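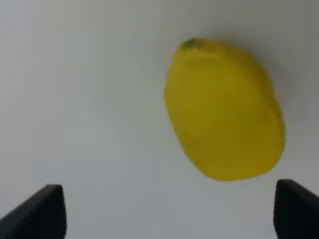 By the time Umesh Shakya reached the front of the line, the woman at the permit window had eaten her lunch, filed her nails and started a second lunch.

"Purpose of visit," she said.

"I'd like to sell my grandmother's marmalade. At the October fair."

"Is your grandmother present?"

"She's dead."

"Then whose marmalade is it?"

He had practiced for a number of questions on the bus from Trurnwood, and this wasn't one of them. He said it was his, he supposed. He had cooked it. The recipe was hers.

The woman, whose name tag read Soledad Zepeda, wrote something down that seemed longer than what he'd said. Then she slid him a form in three colors and pointed with her fork to a bench, where a man in a brown suit was filling out the same form with great bitterness.

"Pickles," said the man. "Apolinar Quintero. I've been selling pickles at this fair for 27 years and every year they ask me if a cucumber is livestock."

"What do you put?"

"Depends on my mood."

Umesh looked at the form. Question four wanted the species. Question nine wanted to know whether the goods had ever been refused entry to a parade. At the bottom, in smaller type, it asked for a fee of $21, or $3000 if the goods were considered a spread.

"Is marmalade a spread?" he whispered.

Apolinar put down his pen and looked at him the way a doctor looks at an X-ray.

"Son," he said, "what do you do with it?"

"You put it on toast."

"You put it on toast. You rest it there. You arrange it. What you don't do, in this building, is the other word."

Umesh wrote that his marmalade was a breakfast ornament. He took it back to the window, where Soledad Zepeda read it through, moving her lips at the hard parts.

"Ornament," she said.

"Yes, ma'am."

"Hermenegildo!" she called over her shoulder. A very tall man came out of the back with a napkin tucked in his collar. "Are we taking ornaments?"

Hermenegildo Cervantes thought about this for so long that a light went off somewhere down the hall.

"Does it light up?" he asked.

"No," said Umesh.

"Does it play a song?"

"No."

"Then he'll need a sample inspected," said Hermenegildo, and produced from his jacket pocket, already buttered, 2 slices of toast.

More short fiction
The Cormier Sisters Buy a Boat
A Funeral in the Wrong Shoes
Bindo Goes to Night School
My Uncle's Opinion of Soup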